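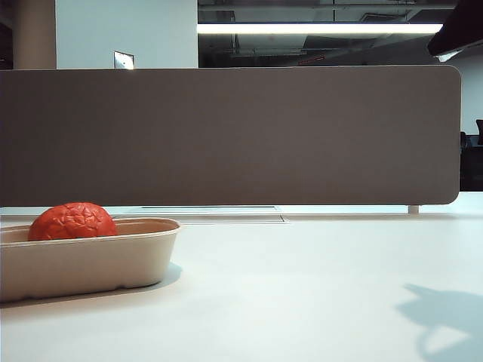

The owner of Grerholm, a vehicle lettering and window graphics shop on the edge of Flurkby, pulled out a stool for me before I had my coat off, and we were still talking when the lights went on in the lot at 5.

She started out doing van doors by hand. "My first job was a bakery truck, and I put the phone number on one digit short," she said, laughing. "They were so nice about it. I redid it that same night, and they still bring their trucks here."

These days it's mostly vinyl, and mostly fleets. The biggest order so far came from Chauke, a plumbing supply company with 16 trucks, and it kept two people busy well into April. I asked what customers get wrong most often, and she didn't have to think.

"They want everything on there! The website, the license number, a list of every service they offer. You're behind that van at a red light – what are you going to read? Give me a name and a phone number, nice and big."

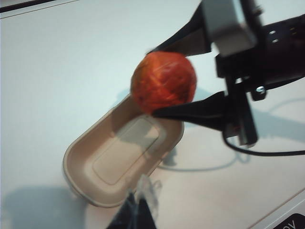
The red-orange ball, held just over the tray.

She's fussy about cleaning, too, and goes over every panel twice before the film comes out. "People think I'm stalling," she told me. "I'm looking for wax."

Next up is a set of frosted windows for the Gikgate building, 220 square feet of glass, and she'd like to have it finished before the weather turns hot.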